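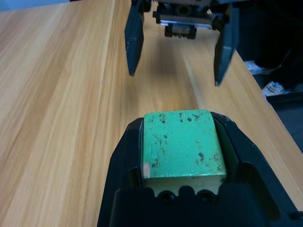
gravelpit88 wrote:
Sand it back and repaint, people keep saying, and I don't buy it for old toy blocks. You don't know what's under that green. I'd want to see a test first.

mossy_hen wrote:
It's a block, not a bridge. One layer of green, something pale pink under it at the corner, bare wood on the lower face. Looks like primer to me.

gravelpit88 wrote:
Looks like primer to you. Could be an older coat of pink. Could be the wood took up some stain. Did anybody test it?

tallowfield wrote:
OP again. No test yet. They came in a lot of 50 from a church sale, no box, no maker's mark I can find. The seller told me they were Torvik, which I take with a lot of salt. She also told me they were "lightly used" and you can see the dark blotches on the green for yourself.

dunmore_shed wrote:
Not Torvik. The Torvik sets I've had were dyed, so the color went into the grain and didn't chip. Norex maybe? They painted.

mossy_hen wrote:
Norex painted all the faces though. I had two sets as a kid and don't remember any bare ones.

dunmore_shed wrote:
You remember the faces of blocks you had as a kid?

mossy_hen wrote:
I remember chewing them, so yes.

gravelpit88 wrote:
Which is the whole reason to test before you sand. Also those drugstore swab kits are hit or miss on small chips. I got 2 different answers from the same painted chair once. I wouldn't hand a kid anything based on one swab.

tallowfield wrote:
So what would you do? They're for my sister's boy, he's 4. I was going to wipe them down with vinegar and water and call it done. The listing said Plavstead wax covers old paint fine.

kettlecorner wrote:
Wax over flaking paint is still flaking paint. And vinegar won't shift those black marks if they're in the wood. If it's mildew it'll come back, if it's old marker it won't budge. I can't tell which from here and I doubt anyone else can either.

mossy_hen wrote:
Oxalic acid would do it.

kettlecorner wrote:
On a toddler's blocks? No thanks.

dunmore_shed wrote:
I'd keep the old ones on a shelf and buy him plain maple. Nolmont does a bag for 20 bucks, unfinished, corners a bit sharp but nothing a scrap of sandpaper won't fix.

tallowfield wrote:
I paid less than that for the lot. Kind of defeats the purpose. Ordering a lab mail-in test tonight, will post when I hear back, probably September.

gravelpit88 wrote:
Send more than one color.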